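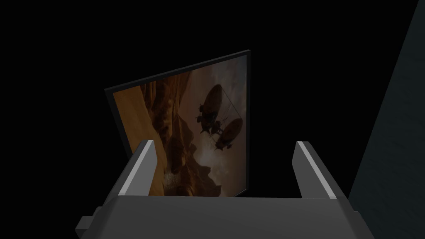 Progress report: Lallis wallet recovery and learning program
Submitted to the Eklund Fund
Jan 3, 2024

Dear members of the grant team,

This report covers the second half of our grant period, starting from the end of June. It follows the order of your reporting form, but I have put the question about delays earlier, because it affects the other answers.

1. What the grant pays for

The grant supports two pieces of work. The first is the recovery tool inside Lallis, our open source wallet for people who keep small amounts of cryptocurrency by themselves, without an exchange. The second is the set of written lessons which teach a beginner how to make a wallet, back it up, and restore it on another device. All lessons use the Mamden test network, where the coins have no value and a mistake costs nothing.

2. Delay in the recovery tool

In the original plan, shared recovery was to be in the public version of Lallis by now. It is in the test version only. Shared recovery means that the user divides the backup into several parts, gives each part to a different trusted person or place, and later needs only some of the parts to open the wallet again.

The delay has two causes. During our own review in the summer we found that the part files showed the date when the wallet was created. This is not a secret key, but a person who holds one part should not learn anything about the wallet. We changed the file format, and this meant that the parts made by earlier testers could not be read by the new version. We did not want to leave these testers without help, so we wrote a small converter. The converter took longer than the format change itself.

The second cause was the outside security review. The reviewers at Ornlow could start later than we agreed, and I should have asked for a written start date. I did not, and I take responsibility for this. The review is now finished. It lists 6 findings. None of them allows a stranger to take funds. Four are corrected in the current test version. The remaining two concern the warning text on the screen where the user chooses how many parts are needed, and the way the application clears its memory when the phone is locked. We are working on the memory finding at present. The warning text is waiting for translation.

3. Lessons

The lessons are in better condition than the software. The full beginner path is published, and the advanced path is published except for the chapter on hardware devices.

In this period 1,916 people opened the first lesson, and 466 of them completed the last exercise, where the learner deletes the test wallet and restores it from the written backup words. We count a person as complete only if the restored wallet shows the same address as before. In the first half of the grant we counted everyone who reached the last page, so the two numbers should not be compared directly. I mention it because the older number looks higher.

Most learners who stop do so at the same place, the page about transaction fees. We wrote this page too early in the project, and it tries to explain how a block is filled before the reader has sent even one transaction. In the new version the reader first sends a test payment with the default fee, looks it up in the Mamden explorer, and after that reads why the fee was needed. The new page was published near the end of the period and I cannot say yet if it is better.

We also received many messages about the test coin faucet. It gives coins once per day to each address, and learners who made a typing mistake had to wait until the next day. The limit was increased, and such messages are now rare.

4. Testers and support

The test version of Lallis was installed by 321 people who agreed to send us error reports. The reports contain no addresses and no balances. The most common error was a failed import on older phones – the application tried to read all recovery parts at once and the phone closed it. It now reads them one after another.

Support questions are answered by email and in the public forum. We moved the frequent answers into a help page, with one strong sentence at the top: we will never ask for your backup words. Twice in this period we found copies of our forum page on other domains, asking visitors to type their words into a form. We reported both copies to the hosting companies and both were removed. A notice stays on our site.

5. Budget

Spending on the lessons was below plan, and spending on development was above plan by almost the same amount, mainly for the converter. The total is inside the approved budget. The financial table is in the separate attachment, in the format you requested. We ask for your permission to move the unspent translation money into the next period – the translators cannot begin before the warning text is final.

6. Next period

The order of work will be as follows:

Correct the two open findings and send the corrections to Ornlow for a second look.
Release shared recovery in the public version of Lallis.
Publish the chapter on hardware devices.
Translate the beginner path and the recovery screens.
Compare completion before and after the new fee page, using the same counting method for both.

I would prefer not to promise a release date for shared recovery before the second look is done. If the Fund needs a date for its own planning, please use June, and I will write to you at once if this changes.

One question remains from your last letter, about support for a second test network. We studied it and do not recommend it in this grant. The lessons would need new screenshots on almost every page, and the address format is different, which could confuse beginners. We can send our notes on this if they are useful to you.

With respect and thanks,
Project coordinator, Lallis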